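3.2 Collection setup

The demonstrations used in this paper were recorded during a one-semester student project, run as part of the Uslow robotics course. Students worked in pairs. One member of each pair recorded while the other kept the log, and the two changed places after every 40 demonstrations. All recording was done with the same pair of hand-held grippers, which we refer to as the Nosard grippers after the name of the project. The views available to the students during a session are shown in Figure 4.
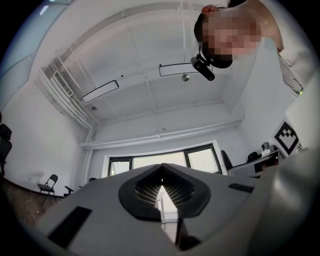
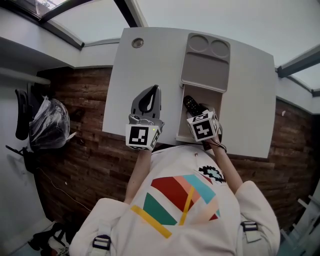
Figure 4. Two camera views from the collection sessions. First: view from a camera on a hand-held gripper, with the head-mounted camera at upper right. Second: view from above of the white table, with one gripper holding a remote control at the open drawer.

Task set. We defined 6 tasks for the drawer table. Two of them involve taking an object out of the drawer, two involve putting an object in, and the remaining two use the cup holders in the tabletop. Each task was written on a card in one sentence, and the students were asked to read it and then decide for themselves how to carry it out. We did not tell them which hand to use. As a result the remote control task was done with the right gripper in most of the demonstrations, and we return to this imbalance in Section 5.

Pose tracking. Each gripper carries a cube with square black-and-white markers, and a larger marker is mounted on the wall of the room. The wall marker is used to set a common origin at the start of a session. Between these resets the gripper pose is estimated from the gripper camera and corrected whenever a cube is visible from the head. Reaching into the drawer was the hardest case. The forearm can hide the cube at that moment, and students who bent far forward lost it more often than those who stood back from the table. After the first Wednesday session we added a line to the instructions asking them to keep their elbows out.

Procedure. A demonstration began with both grippers held above the tabletop and ended when they had returned there. If an object was dropped, the student finished the motion and the partner marked the entry in the log. Dropped objects were kept in the raw data but left out of training. Sessions lasted no longer than an hour, as several students reported tired wrists in the pilot.

Data. The course produced roughly 3,000 demonstrations. Of these, 600 were set aside for testing, split so that no student appears in both sets. Files were checked with the Kinoshita script, which rejects a demonstration if any camera stream is missing or if the tracked pose jumps between neighboring frames. Most rejected files came from the first two weeks. We did not ask students to repeat them.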